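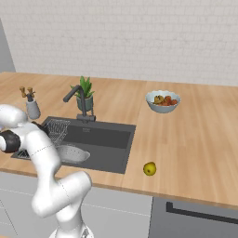
3. Collecting Demonstrations in the Simulated Kitchen

3.1 Setup

All demonstrations in this paper were collected in simulation. We use the sink area of a kitchen model from the Komirville set, which was prepared in our group in 2019 and later cleaned by Ratree Thammasiri so that the objects could be moved freely. A single white arm with a two-finger gripper is placed in front of the counter, close enough to reach both the sink and the wooden surface beside it. The furniture is fixed. Before every episode the small objects receive a new position, drawn from a region that we marked by hand on the counter and in the basin.

We chose the sink area for a practical reason. Many earlier studies of tabletop manipulation use a flat surface with nothing on it except the target. A policy trained in this way does not learn that an arm has a shape, and it often fails when a faucet or a wall is near the path. With the sink, the operator must think about the elbow as well as the fingers, and the recorded motions contain this care. We did not add any penalty for contact with the furniture, but episodes with a strong contact were removed afterwards (see 3.4).

3.2 Operators and interface

The demonstrations were given by 11 operators, all students or staff of our department. Most of them had never controlled an arm before. Each operator used the Drotance controller, a hand-held device with six degrees of freedom and one trigger for the gripper. The motion of the hand is scaled down when the trigger is half pressed, and we found that operators discovered this slow mode quickly and used it for the last part of the approach. Every person received 20 minutes of free practice. The practice data were not kept.

The operators worked in the afternoon, in sessions that they could stop at any time. Uthai Siriwan was present to restart the simulator and to write down comments. Several of these comments changed the protocol. For example, operators complained that the depth was hard to judge from a distant view alone, and after this we showed the view from the wrist beside it during the whole episode.

3.3 Views and recorded signals

For each time step we store the joint angles, the gripper opening, the command of the operator, and the color images. The distant views include the arm and the counter together. The wrist view is much narrower, and near an object it can lose almost all of the context, but it keeps the relation between the fingers and the edge to be grasped. This relation is what the policy needs in the last centimeters.
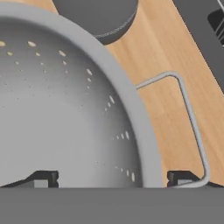 Figure 2. Wrist view at the colander. The two gripper fingers are visible at the bottom, and the wire handle extends over the counter on the right.

The colander was the most difficult object for our operators. Its rim is thick and smooth, the handle is thin, and both are possible places to grasp. We gave no instruction about which one to use. As a result, the data contain 2 clearly different strategies, and a policy that averages between them will close the gripper on neither. We consider this a useful property of the set — it is close to what happens when people demonstrate without a script — but it must be remembered when reading the results in Section 5. Methods with a single-mode output were affected the most.

A second difficulty comes from the holes. From near, the wood can be seen through the larger holes, and an early version of our segmentation labels marked these spots as part of the counter. Panya Kongkaew corrected the label generator so that the whole bowl is treated as one region. All results that we report use the corrected labels.

3.4 Filtering

After collection, each episode was replayed from the stored commands. If the replay did not end in the same state as the original, the episode was discarded. This happened mostly when an object was released near the border of the sink, where a very small difference decides on which side it will fall.

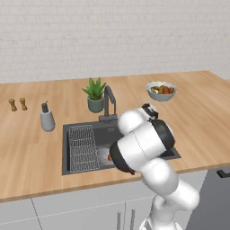
The remaining episodes were checked by Waraporn Thongsuk and Chalerm Chaimongkol, who worked independently and marked the start and the end of each reach, grasp and release. When their marks were far apart they watched the episode together and agreed on one value. Long pauses at the beginning were cut. Pauses in the middle were kept, also when they looked like hesitation, because a pause above the target often comes before a correction of the wrist, and we did not want to separate the correction from its cause.

We also tried an automatic filter based on the smoothness of the path. It removed many good episodes from slow operators and kept some bad ones from fast operators, so we do not use it here.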